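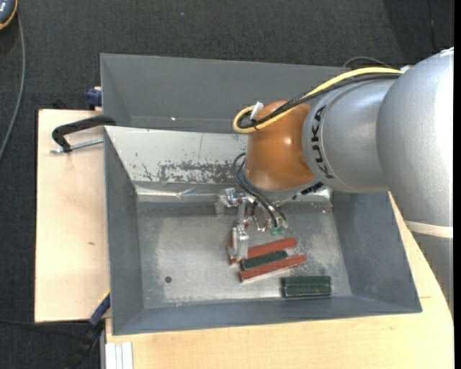 Figure 1. KUKA robot arm over a grey metal bin with red and green bars.

Waiting Times in the Canteen of the Nostano Campus
Project report, Lucrezia Pace
Nov 4, 2023

1. Introduction

The canteen in Nostano serves lunch to students of three departments. Many students complain that the queue is too long, and some of them go to the Fabbri bakery across the road and eat outside. In this project I wanted to find out how long people wait and at which point of the lunch hour the queue is worst.

2. Method

I stood near the tray shelf and wrote down the time when a person joined the queue and the time when the same person paid. The canteen office also gave me the till records for the period, with 2,118 payments in total. From my own notes I could use 54 complete waiting times. The others I had to leave out, as I lost sight of the person or they left the queue before paying.

I also gave a short questionnaire to students who were already sitting. I received 38 answers. The questions were tested in July with my study group, and after this test I changed the order of two of them.

3. Results

The longest waits were just after the end of the late morning lectures. Students who came before this moment paid quickly, even when they took a hot meal. The salad counter was hardly ever the problem. The queue became slow at the tills, mostly when only one of the 2 tills was open.

In the questionnaire the most common wish was for a second open till during the whole lunch hour. Several students wrote that they would come later if they were sure that the hot dish was not finished. A few asked for a separate line for coffee - this was not one of my questions, but they wrote it at the bottom of the page.

4. Limits of the work

I was alone, so I could not follow two people at the same time. It is possible that I chose persons who were easy to see, for example with a bright jacket. The till records do not show when a person joined the queue, only when they paid. I also did not observe the canteen during the exam period, when the lectures stop and students arrive at different hours.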